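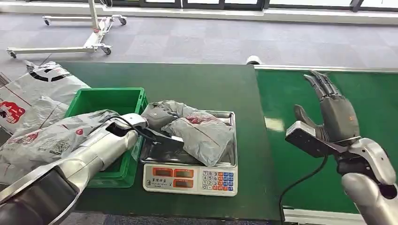 I'd gone to Bustville to ask about second-hand coats, and we spent the first half hour on postage. The woman who runs Brannigan sells old coats and jackets from two rooms above a bakery, and she'd rather talk about parcels than lapels any day. "People think it's all rummaging about in lovely old wardrobes," she told me. "It's weighing things!" A grey plastic courier bag, folded over in the steel tray of a set of scales, is pretty much her whole working life, she says, and she can guess a wool coat by hand now, give or take a sock.

She started with 14 coats, all bought in one go from a house clearance in Wukport, and put them up for sale in January (good month for coats, terrible month for sitting in an unheated room). Most went within a fortnight. One, a mustard thing with enormous buttons, is still there. "I've stopped trying with that one. It lives here."

I asked how she prices things and she pulled a face. She won't go by the label, or not much. She looks at the lining first, then under the arms, then the pockets, and she'll walk away from a famous name if the lining's gone. "You can sew a button on in front of the telly. A lining is a weekend, and I like my weekends."

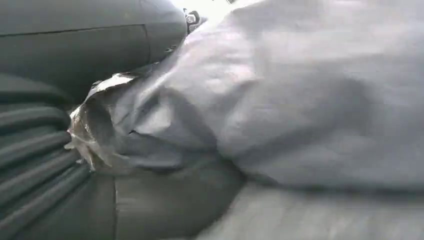
She has strong views on washing as well. Most wool wants airing and a good brush, she reckons, and half the coats she turns down have been ruined by somebody being too keen. I confessed to a shrunken duffel of my own and got a very long look over the teapot.

She sells through Bitus, a small site for second-hand clothes, and has sent out around 300 parcels so far. Returns are rare, and usually it's the sleeves. "Measure your arms," she said, twice, and then once more as I was putting my own coat on (she'd already checked the lining). She's off to Wukport again next month to look at a rail of raincoats, and if there's a navy one in my size I've asked her to ring me before it goes up.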